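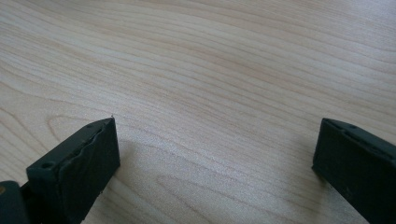
Skilgate Table Project: group report, second draft
3 May 2018

What we set out to do

Find out which finish is best for a pale wood table top that gets used every day in a shared study room. Brief said keep the natural colour if possible, no high gloss, cheap enough to redo in August when the building is quiet.

Choosing the wood

Light veneer, fine grain. We went back and forth on maple or birch and the supplier (Wunovitz) only had it down as "blond", so we still can't say for certain. Doesn't matter much for the tests. What did matter was the figure. Most of the grain runs in long gentle curves but there are arched loops in it as well, and stain goes darker round loops like that. So no stain. Decided in week one, and the only thing we all agreed on straight away.

Test pieces

6 offcuts from the same batch, each cut in half. One half finished, one half left bare to compare. Sanded by hand, last pass with 800 grit between coats. Probably too fine for the first coat, the oil didn't want to soak in. Would start coarser next time.

Finishes tried:
Manolakis hard wax oil
Vandow matt water varnish
plain beeswax
nothing (bare wood)

What we did to them

Cold tea, left overnight. Biro. Hot mug, 5 minutes. Then wiped with a damp cloth and looked at by the window and again under the ceiling light. Worth doing both, becuase the glare near a window washes out the grain and hides marks you see easily from the other side.

Results

Bare wood: tea ring, biro won't shift. As expected.
Beeswax: nice to touch, hopeless with the hot mug.
Wax oil: good, but turned the wood yellower than we wanted. Lost the slight pink in it.
Water varnish: kept the colour closest to the bare half, stayed matt, tea wiped off. Biro left a faint line.

Problems

Veneer is thin. One of us went through it at a corner with the sanding block, so that piece was dropped. Also 4 coats of varnish took longer to dry than we planned and the last mug test was rushed. Should of been repeated.

Recommendation

Water varnish, matt, on the full top. Coasters anyway.

Still to do: costs table, and the references need sorting.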